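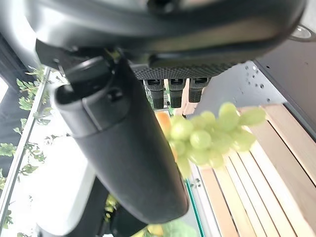 Handgelenkkamera, Finger vor der hellen Traube

Drucken | E-Mail

Laborbuch Ornwood, Halle Wirkham
4. September 2021

Thema: Obst aufnehmen, in Kiste ablegen, Kiste an der Kante greifen und ausrichten. Fortsetzung der Reihe mit den Lattenkisten von Michiels. Steuerungsstand Brillov wie zuletzt eingefroren, keine Parameteränderungen während der Reihe, nur die am Ende notierte Korrektur der Kraftschwelle im Anschluss.

Ausgangsfrage von Thijs, seit Wochen dieselbe: Kann man so ein System in eine Küche oder an einen Packtisch stellen und eine Stunde allein lassen? Antwort für heute: nein. Teilweise näher dran als im letzten Eintrag, an einer Stelle schlechter, siehe unten.

Aufbau

Kisten auf der Plattform, eine weitere daneben. Kunsttrauben in hell, rot und schwarz, jeweils mit Blättern. Die Blätter waren in der vorigen Reihe abgeschnitten und sind jetzt wieder dran. Grund war ein Einwand von Els: Wer die Blätter entfernt, misst eine Aufgabe, die es im Laden nicht gibt. Dazu Ranken und Blüten als Störhintergrund. Die hatte ich erst für Dekoration gehalten, sie sind aber für die Segmentierung das eigentlich Unangenehme, besonders die gelben.

Licht vom Fenster her unverändert, keine Abschattung. Auf den Bildern vom Handgelenk läuft der Bereich hinter dem weißen Profil ins Weiße. Belichtungsregelung trotzdem auf Automatik gelassen, in einer Wohnung schattet auch keiner ab.

Kunstobst statt echtem bleibt eine Einschränkung. Oberfläche, Gewicht und Nachgiebigkeit stimmen nicht. Eine echte Rebe verliert Beeren, wenn man sie am falschen Punkt anhebt, die künstliche verzeiht das. Alle Erfolgsangaben gelten also nur für das Ersatzmaterial. Bitte nicht ohne diesen Satz in Folien übernehmen.

Greifen

274 Griffversuche im Protokoll. Auswertung nach Fehlerklassen liegt in der Tabelle, hier nur das Qualitative.

Die häufigste Fehlerklasse ist der Griff ins Blatt. Der Finger fährt neben die Traube, die Kontaktkraft steigt leicht an, das System meldet Kontakt, schließt und hebt ein Blatt an. Die Traube kommt manchmal mit und manchmal nicht. Wenn sie mitkommt, hängt sie schief und dreht sich beim Transport, dann stimmt die Lage beim Ablegen nicht mehr. Im Protokoll steht trotzdem "Griff erfolgreich". Diese Kennzeichnung ist zu großzügig und muss zweistufig werden: gehalten / gehalten und in Lage.

Zweite Klasse: Verdeckung durch den eigenen Finger. Am Bild der Handgelenkkamera gut zu erkennen. Der Finger liegt quer über einem großen Teil des Bildes, das Ziel ist daneben und dahinter und leicht unscharf. Kurz vor dem Kontakt bleibt von der Traube wenig Fläche für die Schätzung übrig, und diese Fläche grenzt an Holz. Die hellen Beeren haben gegen das helle Holz kaum Kontrast. Bei den dunklen Trauben tritt das Problem viel seltener auf, sie heben sich ab. Dafür sind sie glänzend und erzeugen Reflexe, mit denen die Tiefenschätzung nichts anfangen kann.

Das grünliche Glas stört zusätzlich. Kante wird erkannt, Fläche nicht. Der Planer sieht einen dünnen Strich und hält den Rest für frei. Bisher ohne Folgen, da die Bahn ohnehin seitlich geführt wird. In einer Küche wäre das der Fall Glasplatte, Vitrinentür, Duschwand. Als eigenen Punkt aufgenommen.

Kameraposition am Handgelenk zu ändern bringt nach Meinung von Els wenig: Wandert die Kamera nach außen, wird die Verdeckung kleiner und die Kollision mit Kistenwänden häufiger. Ich bin da weniger sicher. Einen Versuch mit geänderter Halterung würde ich machen, bevor wir es abhaken. Halterung kann aus der Werkstatt kommen, Zeichnung liegt im Ordner.

Ablegen

Hier die Verbesserung. Der Ablagepunkt wird jetzt aus dem freien Kistenboden bestimmt und liegt nicht mehr fest in der Mitte. Dadurch landet die zweite Traube meist neben der ersten. Vorher lag sie regelmäßig obenauf, rollte ab und blieb an der Wand hängen.

Der Lattenboden macht weiterhin Ärger. Durch die Zwischenräume misst der Sensor die Fläche darunter, der Boden zerfällt in Streifen. Derzeit wird mit einem groben Filter geglättet, die Latten gelten dann als geschlossene Fläche. Das funktioniert für Trauben. Für alles, was durch eine Lücke passt, ist es falsch -- eine einzelne Kirsche zum Beispiel.

Thijs hat nach dem Vergleich mit einem Menschen gefragt. Den haben wir nicht sauber gemessen und ich schreibe deshalb keine Zahl hin. Ein Mensch greift, während er schon auf die nächste Traube schaut. Unser Ablauf ist streng nacheinander: sehen, planen, fahren, greifen, prüfen. Das Prüfen allein kostet mehr als 200 ms pro Schritt, und es gibt viele Schritte. Parallelisieren wäre möglich, dann lassen sich die Fehler aber schlechter zuordnen. Erst nach Abschluss der Fehleranalyse. 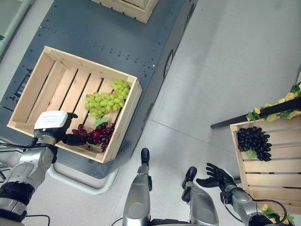

Aufzeichnung und Text: Els Wouters / Gegengelesen: Thijs Van Damme
Drucken | E-Mail

Kistenkante

Die linke Hand hakt sich über die vordere Kante der Kiste ein, Finger nach innen gekrümmt. Im Bild liegt die rote Traube nah an den Fingern, die helle weiter hinten zur Ecke hin. Diese Anordnung ist die ungünstige. Wird die Kiste an der Kante bewegt, schließt die Hand gegen das Brett und nimmt dabei je nach Lage Beeren mit. Bei Kunstobst folgenlos. Bei echtem hätten wir Saft an den Fingern, in den Gelenken und irgendwann in der Elektronik.

Vorschlag: vor dem Einhaken den Bereich hinter der Kante prüfen und gegebenenfalls einen anderen Abschnitt der Kante wählen. Die Kiste steht gedreht, es sind also mehrere Kantenstücke erreichbar. Der Planer nimmt im Moment immer das nächstgelegene. Eine Zusatzkostenfunktion für belegte Innenseiten ist wenig Arbeit. Mache ich selbst.

Der Hakengriff an sich ist besser als der Klemmgriff von früher. Er braucht weniger Genauigkeit, die Brettstärke muss nur grob bekannt sein. Gehalten wird allerdings nur in einer Richtung. Anheben geht mit einer Hand nicht, dafür muss die rechte dazu. Zweihändig wurde heute 4 mal angesetzt und 2 mal zu Ende geführt. Beide Abbrüche durch die Kollisionsüberwachung zwischen rechtem Unterarm und einer Kiste. Überwachung hat meines Erachtens richtig ausgelöst. Sicherheitsabstand bitte nicht verkleinern, nur damit die Zahl besser aussieht.

Die rechte Hand wartet in der Zwischenzeit geöffnet. Diese Wartestellung ist willkürlich gewählt und ungeschickt, sie nimmt der Kopfkamera Sicht weg. Neue Wartestellung tiefer und weiter außen eintragen, dabei Kabelführung am rechten Arm kontrollieren. Das linke Kabel am Boden gehört ebenfalls anders verlegt, vor der nächsten Reihe.

Störhintergrund

Die gelbe Blütenranke an der schwarzen Stange wurde vom Detektor mehrfach als Obst gemeldet, mit niedriger Konfidenz, aber über der Schwelle. Anheben der Schwelle beseitigt das und wirft gleichzeitig die hellen Trauben heraus, sobald sie halb verdeckt sind. Mit einem einzigen Wert ist das nicht zu lösen. Els schlägt vor, die Form der Kiste als Kontext zu verwenden: Obst innerhalb der Kiste niedrige Schwelle, außerhalb hohe. Gefällt mir nur halb. Die schwarze Traube an der oberen Ecke der seitlichen Kiste wäre je nach Auslegung drinnen oder draußen. Ausprobieren, mit genau dieser Lage als Prüffall.

Zur Frage Haushalt / Packtisch

Für einen Packtisch mit einer Sorte Ware, festem Licht und gleichen Kisten halte ich den Ablauf für machbar, mit einer Person in Rufweite. Dort lässt sich die Umgebung anpassen, und ein hängen gebliebenes Blatt ist ein Ausschussfall wie andere auch.

Für die Küche sehe ich es derzeit nicht. Die einzelne Bewegung klappt oft genug. Was fehlt, ist das Erkennen, dass sie misslungen ist. Das System legt ein Blatt in die Kiste und arbeitet weiter. Solange das so ist, muss jemand danebenstehen, und wer danebensteht, hat die Trauben schneller selbst in die Schale gelegt. Thijs sieht das optimistischer und verweist auf den Fortschritt beim Ablegen. Der Fortschritt ist da, er stammt jedoch aus einer Änderung an der Geometrie. Am Erkennen hat sich nichts getan.

Nachtrag nach Ende der Reihe: Kraftschwelle für Kontakt leicht angehoben, um den Griff ins Blatt zu reduzieren. Noch keine Auswertung. Stand getrennt abgelegt, bitte nicht mit den 274 Versuchen vermischen.

Offen

- Kennzeichnung im Protokoll zweistufig (Thijs)
- Kosten für belegte Kanteninnenseite (Els)
- Wartestellung rechts, Kabel beidseitig (Thijs)
- Glas als eigenes Hindernis anlegen, vorerst von Hand (Els)
- Bei Michiels nach Kisten mit geschlossenem Boden fragen, zum Vergleich
- Echte Trauben: erst wenn die Abdichtung der Finger geklärt ist. Anfrage an Brillov ist raus, Antwort steht aus.

Drucken | E-Mail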